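Plutholm Robotics Club: Pre-Session Safety Check, Bookshelf Task
Checked by Pendo Kirui, 14 July 2019, Room 306

What a great term this has been! The sorting task is coming along beautifully, so let's keep the room as tidy as the code. Comments are mine unless initialled.

1. Floor clear around the table — OK. Bags moved to the hallway. Keep them there, please!
2. Cables away from walking paths — NEEDS WORK. Tape down anything that crosses the carpet on the left.
3. Table steady, clips tight — OK. Rocked it from all four corners and it didn't budge.
4. Hazard striping on the bases readable — OK. Bright as anything.
5. Gripper jaws free of grit and tape bits — OK after a wipe. (V.A.: found a staple in one. Check inside!)
6. Gloves on, sleeves snug, no rings or lanyards — OK. Everyone remembered this time, hooray.
7. Stop word agreed before starting — OK. It's still "Waweru".
8. Breaks every 15 minutes — OK. Wrists get sore sooner than you'd think.
9. Books and organizer set out for the run — OK. Blue organizer at the back, right-hand slot left open, black book lying flat in front. 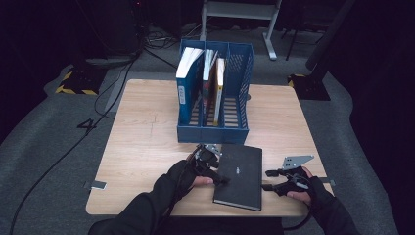 10. Fingers behind the jaws when closing — WATCH. Nyokabi has a lovely trick of sliding in from both sides before squeezing, and I'd like the juniors to learn it before the Trorthorpe meet in February.
11. First aid kit stocked — NEEDS WORK. Down to 5 bandages.

Recheck items 2 and 11 before the next session.

Comments

Faith Barasa: I've got cable covers in the car, I'll bring them in.

Cosimo Benedetti: Can we add eye protection for soldering days?

Pendo Kirui: Yes! Going on the next sheet.

Recent items
Trorthorpe meet: what to pack
Plornport field trip forms
Battery charging checklist

This site uses cookies to remember your settings. OK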